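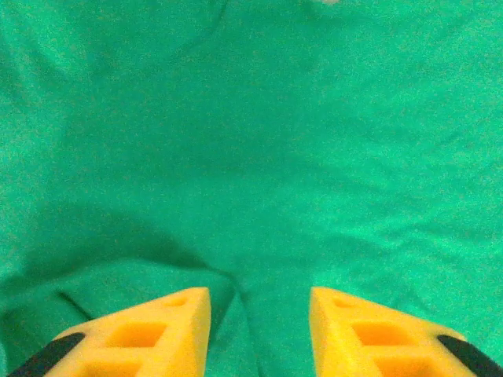 Teleop vs hand guiding for cloth folding - which gives cleaner demos?

Forum: Manipulation / Learning from demonstration

hprothero_a
Posted 09:14

We are teaching a two-finger arm to pick up a flat cloth by a fold and lay it over itself. Plain green fabric, wrist camera, printed yellow fingers. So far we have 631 demos, all by remote control with a leader arm. The policy finds a ridge in the cloth well enough, then closes too high and comes up with nothing.

Emrys Mathias at our end wants to bin the lot and start again with hand guiding, where you hold the wrist and move it yourself. Before I lose April to that, has anyone compared the two on cloth?

Aled

ynava
Posted 09:52

Yes, on tea towels. Hand guiding was better for the last 12 mm of the approach, as you feel the table through the arm. On the leader arm there is no force coming back, so people stop early. Check your closing heights. I would bet they are spread all over the place.

The cost is that your hands and sleeves end up in the wrist view. We had to replay every demo with nobody near the arm and record the camera on the replay. With cloth the replay drifts, so you throw some away.

Yatziri

rhyd_p
Posted 10:20

I disagree with starting again. Bad closing height is an operator fault and you can train it out. Give the operator the wrist view only, no direct line of sight. If they can't judge the height from that picture, the policy can't either, and you want to find that out on day one.

What fingers are they? Blunt tips will ride over a shallow wrinkle whatever you do.

hprothero_a
Posted 10:41

Blunt, yes. Open-fronted yellow ones from the Isholm drawings, printed here. Operators currently look straight at the table, not at the screen.

rhyd_p
Posted 10:47

Then that's your problem. They are using depth cues the camera doesn't have.

ynava
Posted 11:05

Part of the problem. A plain cloth of one colour gives very little to judge height by, on a screen or otherwise. Shadow under a fold helps, but it moves when you move the lamp. Our operators on screen only were slow and pushed into the table a lot. We had two cracked tips in a morning.

hywel.phillips
Posted 12:30

Moderator hat off. At Rees we kept the remote demos for the approach and added a small hand-guided set for the grasp alone, starting with the fingers open just above the ridge. Up to 26 of those per cloth was enough to see a change. Label the two sets separately or you will regret it when the speeds don't match. People move far slower by hand.

Also log the gripper command as well as the gripper position. On cloth the two look nearly the same and the command tells you when the operator meant to close.

hprothero_a
Posted 13:18

We log position only. I can add the command for new demos but not for the old ones.

Plotted the closing heights over lunch. Yatziri was right, there are two clear groups, and the higher one is nearly all from one operator. Me.

rhyd_p
Posted 13:26

So drop yours and retrain before buying anything or changing the method.

ynava
Posted 13:40

Drop them, fine, but I'd still do Hywel's short set. It is an afternoon's work.

hprothero_a
Posted 16:55

Retraining now without mine. Will do the hand-guided grasps tomorrow on the same cloth, lamp left where it is, and post both sets of results in this thread.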